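Keeping the Toast Corner in Good Order

Tips for small kitchens, collected by Trinity Greenberg

In our house the breakfast is fast and it makes a lot of crumbs. For years I cleaned the toaster only when it began to smell of burning, and this is too late. Now I do a small cleaning every Wednesday evening and the smell did not come back.

First pull the plug and let the toaster become fully cold. Take out the crumb tray, empty it and wash it with warm water and a drop of dish soap. Dry it very well. A damp tray will make the old crumbs stick like glue. If your model has no tray, hold it upside down above the sink and shake it gently, 5 or 6 times is enough. Do not put a knife or a fork inside, also not when it is unplugged. You can bend the wires.
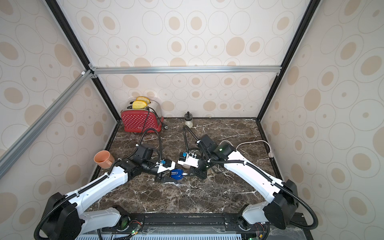

Red toaster with white dots, two slices in the slots.

For the outside I use a soft cloth, only a little wet. Painted sides do not like scouring powder. On chrome parts the fingerprints go away with a few drops of white vinegar on the cloth, then you dry with another cloth. My neighbor swears by the Girkell polish for metal, but I find that it leaves a gray film in the corners and the vinegar costs almost nothing.

Vinegar is good for chrome, but keep it away from marble! I learned it in my first apartment, where I put a salad bowl on the counter and it left a dull ring. Lemon, wine and tomato do the same. Wipe them up immediately, and for the daily cleaning take warm water with mild soap and go over the stone with a dry towel.

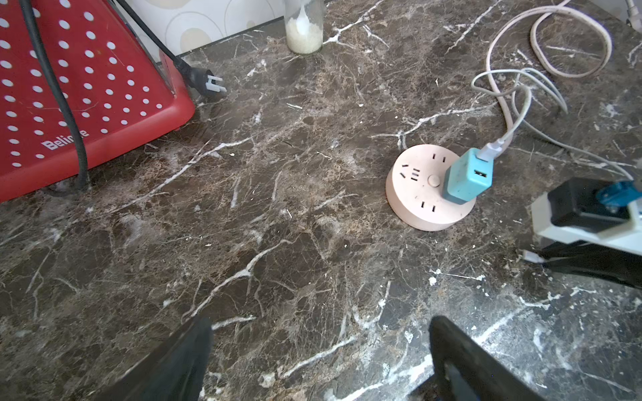 Sealing is the other part of the work. Put a spoon of water on the stone and wait. If the place becomes darker after some minutes, the stone is drinking and it needs a new coat. I use Tomow stone sealer, 2 thin coats with a pause between them as it is written on the can. Somebody at the Fitzsimmons hardware store told me to do it each July, when the windows can stay open, and I keep this habit. A cloth from old cotton sheets works better than paper, which leaves small hairs on the surface.

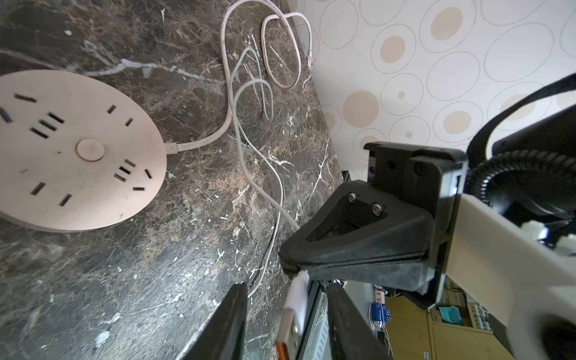
Cords are the last thing, and the one where people are most lazy - me too. A toaster should have its own wall outlet if this is possible, and you should never run it together with the kettle from one power strip. For small things, like a radio or a phone charger, a strip is fine. A round one, like the pale pink one with its sockets in a ring around the button, should sit well away from the sink, and loose cables on a counter are better sorted before they tangle. I tie mine with strips of fabric. Girkum makes nice cord clips too, but the glue did not hold on my tiles.

If a cord feels warm or the plug has brown marks, stop using it and have it checked.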